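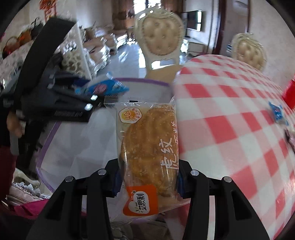
Round golden-brown one, still in its wrapper

Subject: Re: [gomberg-bakers] Selling at the November market

Hi all,

Sorry for the slow answer, I've been up to my elbows in dough and label paper all week!

Valentin Chauvin wrote:
> Has anyone worked out how long a sealed cookie or flat cake really keeps?
> I did a batch for the Tridthorpe fair and the ones I wrapped the same
> evening went soft on me. Also, what are people charging this year? I was
> at 2 dollars each last time and I think I lost money on it.
> Valentin

Valentin, I had the same trouble with the soft ones. My guess is you wrapped them too soon. I used to bag mine when they felt cool on top, but the middle holds heat for ages, and all that steam has to go somewhere. Now I leave them on the racks overnight with a clean towel over them and seal them in the morning. I get a good week out of the plain ones that way. Anything with jam or cream I don't wrap at all (learned that one the hard way at Wodalell, two summers ago, and we will not speak of it again).

On price, I sat down with last year's receipts and I sold 138 over the whole market. At 2 dollars I barely covered butter and the table fee, and that's with me working for free. I'm going up to three this time. Grasso's stall charges more than that for something half as good, and people line up for it, so I don't think anybody will faint.

Bags: the place I order from only sells them by the 1,000, and I have way more than I'll use before spring. If you want some, tell me how many and I'll bring them along. They're the clear kind, and they fit anything up to about the size of my palm if you don't overfill them. You'll need your own sealer, mine is on its last legs and I'm scared to lend it out.

One more thing for everyone: does the hall still want ingredient labels on every single item, or is a card on the table enough? I've heard it both ways. I really don't want to print the whole lot and then find out a card was fine.

Setup is at 7 in the morning, same side door as before. I'll bring the big coffee pot if somebody else can do milk.

Azadeh Bahrami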